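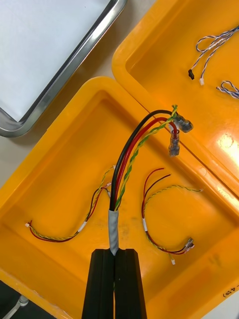

Keeping small wire harnesses in order on the bench

Workshop tips, by Ramesh Pal
Saturday, April 4, 2026

I repair small electric things at home, mostly scooters, pumps and toys with a battery inside. For this work I buy or make short harnesses, where the power wires and the signal wires travel together. They look simple, but after one month in a drawer they become one big knot. Last August I threw away a full box of them, and I was angry with myself for a week. After that I changed how I work, and these are the habits I kept.

Use a tray with a rim

A bare bench is a bad place for small connectors. They roll behind the vise and you find them when you move the house. I put everything in shallow plastic trays with a raised edge. A bright color is best. On orange or yellow you can see a black wire, a red wire and a thin strand of copper very well, and on a gray or brown tray you will miss the strand.

Two trays side by side are better than one large tray. Harnesses to be checked go in one, checked ones go in the other. I write on the rim with a dark marker, never on the floor of the tray, where the writing rubs away from the parts sliding on it. Alcohol removes the old marking from the rim when the job changes. Try it first on a corner, some plastics become dull.

Do not pull from the ends

This is the mistake I see most. A person wants one harness from the pile, takes it by the plug and pulls. The crimp is the weakest point of the whole thing. Take the harness by the taped part, where all wires are bound together, and lift slowly. The ends will hang free and you can see if they are caught in something. If they are caught, put it down again and open the loop with a finger.

When two harnesses are really tangled, lay them flat and push the wires toward each other to make the loops bigger. Pulling makes the loops smaller. My father told me this about fishing line and it is the same.

Where to put the tape

I put one short wrap of tape at the place where the wires go their different ways, power to one side and signal to the other. Wrap it firmly but do not stretch the tape too much. Stretched tape wants to go back, and in summer it creeps and leaves glue on your fingers. Gray or black is not important. Cloth tape is nicer to touch, and PVC tape is cheaper and good enough for a dry place.

If the harness is long, add a second small band farther along. Leave the last part of each wire free so the connector can turn. A connector that cannot turn will be forced by somebody, usually by me.

Check the power ends

Look at the metal through the clear sleeve before you store anything. A colored sleeve is prettier, but with a clear one you can inspect the crimp without cutting. I look for these things:

– the insulation goes up to the metal, with no bare copper between
– no single strand is standing out at the side
– the sleeve covers the crimped part and does not slide when I push it with a nail
– the open end is round and not flattened 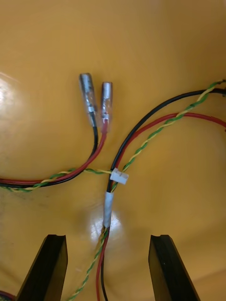 Power wires with bullet connectors, and the twisted yellow and green pair with its white plug.

Then I pull each wire gently. Gently means as you would pull a thread to see if the button is good. If it moves in the crimp, cut it and make a new one. Do not try to save it with solder from outside, the wire becomes stiff there and breaks just after the solder.

Keep two bare power ends apart when they are connected to a battery. I know everybody knows this. I also knew it, and I have a burned mark on my screwdriver. Disconnect the battery first, then begin to tidy.

The twisted pair

If the signal wires came twisted, leave them twisted. Some people open them to make the harness lie flat and the harness looks better, but the twist helps against electrical noise from the motor wires. If you must open the end to put a new plug, open only as much as you need for your fingers.

Small white plugs are easy to damage. Do not hold them in pliers. Write the order of colors on paper before you take out a pin, or take a picture with your phone – the memory is not as good as you think, mine lost a whole evening once on a Dinu pump.

Storing

I use flat zip bags, one type of harness in each bag, and the bags stand in a box like cards. I have the Ostell box, number 331, but a shoe box cut to the right height is also fine. Before going in the bag the harness is laid in a loose S or a wide loop. Never wind it around your fingers, because the small circle stays in the wire and next time it jumps out of your hand.

On each bag I write the length in millimeters and the device. For example "400, Brallora scooter, rear light." For parts I ordered from the shop in Trurnside I add their order number also, so my bag of pump leads says 957 in the corner and I can ask for the same again.

Cleaning the trays

Warm water, a drop of dish soap, soft cloth. Dark smudges usually go away with a second wash. Scuffs stay, and they do no harm. Dry the corners well before you put connectors back, and empty the cut wire pieces into a jar with a lid, not into the sink.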